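Left gripper drops out of tracking every time I reach for the far side of the table

Posted in Fostach Community Help > Hand-held units > Faults
Jan 18, 2023

zotcombe_bench

Pair of hand-held grippers, the ones with the marker cube on each. We record box tasks on a low round table. Since November the left one has been losing its pose whenever I reach past the middle of the table. The log says "marker lost", then the pose comes back a few inches from where it should be. In the last batch of 300 takes I had to throw out 19, all for this, all on the left side.

Support told me to recalibrate. I have recalibrated 3 times. I don't believe it's calibration, but that's the only thing they ever suggest, so I'm asking people who use these things.

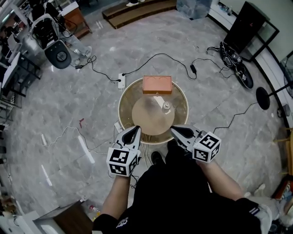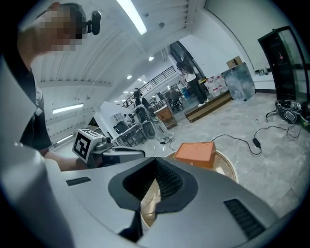
Both units run the same firmware and I've swapped the head cameras with no change. I have also swapped the cubes from one gripper to the other. The fault stayed on the left. Before anyone says "clean the lens", I did.

The last bad take failed at frame 3,914, in the middle of a slow reach, so please don't tell me it's motion blur either.

berhe_k

Swapping the cubes was the right test and I think you've read too little into it. If the fault doesn't follow the cube, the print is fine. That leaves how the cube sits on that gripper, the light on that side, or your arm.

I'd bet on light. You have a shiny floor and a shiny tabletop under strip lights, and glare on a white cube face will wash out the edge of the pattern at some angles. Tape a sheet of dull paper over the tabletop, turn off whichever light is nearest your left, and do twenty reaches. If the dropouts go away, you're done and it cost you nothing.

If they don't, look at the raw head video at the frame where it fails. I wouldn't trust the log message. "Marker lost" on ours also came up when the pattern was found but the pose was thrown out for jumping too far.

And stop the recording when it happens. The takes where the pose "comes back" are bad too, even if the end looks fine.

fakach22

had this, reinstalled everything, went away. worth a try

berhe_k

Went away for how long, and did you change anything else that day? I've seen a reinstall "fix" a loose screw. Check the screws under the cube mount before you wipe a machine.

zotcombe_bench

Screws are tight. Will try the paper and post the numbers, good or bad. Not reinstalling.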